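Notebook > Lab diary > Grasp planner > December

Back on the shelf task. Kumiko Kudo had the planner branch merged before I got in, so the morning went to rebuilding on the robot's own machine and finding out which of my config changes she had kept. Most of them. The grasp width limits were reset to the old defaults, and I put mine back and left a note in the commit.

The problem from last week is still the main one. Fusitz (our planner) picks a grasp pose from the head camera, the arm moves, and by the time the fingers close the object estimate is stale. For round packages this is worse than for boxes. A tube that rolls a few degrees looks almost the same to the head camera but the label moves, and the tracker follows the label. It reports a rotation, the planner believes it, and the wrist is sent to correct for something that doesn't matter.

Two changes today:

1. Rotation about the long axis is now free for anything the classifier calls a cylinder. The pose goes to the planner with five constrained values and a flag. This removed the wrist twitch in replay on all 16 logged approaches I tried.

2. Wrist camera takes over below a set distance. Before, the two estimates were blended by a fixed weight. Now the head camera is dropped completely once the wrist camera has a stable mask for 6 consecutive frames. The mask has to exclude the hand, and that took most of the afternoon.

The hand mask was generated from the CAD model and assumed nominal finger positions. Fingers under load do not sit at nominal, so part of a finger leaks into the object mask and the center shifts toward the palm. I now render the mask from measured joint angles at the frame's timestamp. Forough Nikzad pointed out that the joint stream and the image stream use different clocks. She was right. Offset was 64 ms. Fixed in the driver, not in the planner, so the other branches get it too.

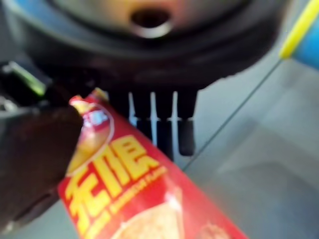
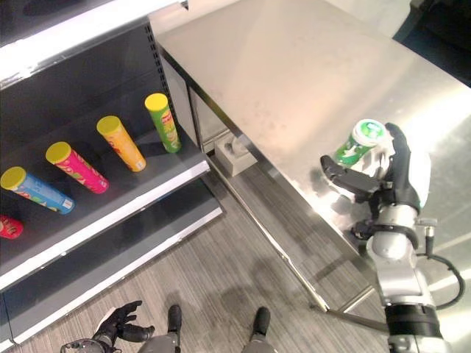
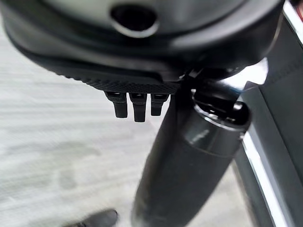
Masking, late afternoon

Dark objects are the weak case. With a black cylinder against black hand parts the segmenter has very little to separate them, and a glossy band or a metal rim gets treated as its own object. I tried raising the exposure. It helped at the body and washed out the floor, and then the floor edge became the strongest contour in the image. Reverted.

What does work is using the rendered hand mask as a negative prompt and letting the segmenter find whatever remains attached to it. Slow, but usable: the wrist loop stays inside its budget if I run it on every second frame. Kumiko thinks every third would be fine. I want numbers first.

The red chip package is the opposite problem. Strong color, big yellow print, no trouble at all finding it, but the class is "bag" and the bag model has no useful long axis. The planner falls back to a bounding box and the place pose comes out wherever the box happens to point. For now I store the pose relative to the finger at closing time and ignore later updates. It is a hack and is marked as one in the code.

Stainless table: the depth there is noisy from reflections. I fit the table plane once at startup and hold it. Plane refit is off until someone needs it.

Left over

- Log replay still drops the last frame of each file. 531 files in the set, so worth fixing properly.
- Zeltik viewer draws the free-axis poses with a default rotation, and this looks like a bug when it isn't one. Needs a different marker.
- Ask Forough if the clock fix changes her calibration results. I suspect it does - the residuals had a pattern I never explained.
- Write a test for the cylinder flag. There is none.

Stopped at 7:40 pm. Build left green, robot parked.

Comments

fnikzad: It does change them. Rerunning calibration tonight, please don't touch the extrinsics file until I push.

kkudo: Every third frame, I'll run it in replay and send you the numbers. Also sorry about the width limits.

parallel_jaw: Do you keep the free axis through the place step, or lock it again? We had to lock it for shelves where the label needs to face out.

Reply from author: Free for the pick, locked before place. The lock uses the last wrist estimate before closing. Label facing is not handled yet.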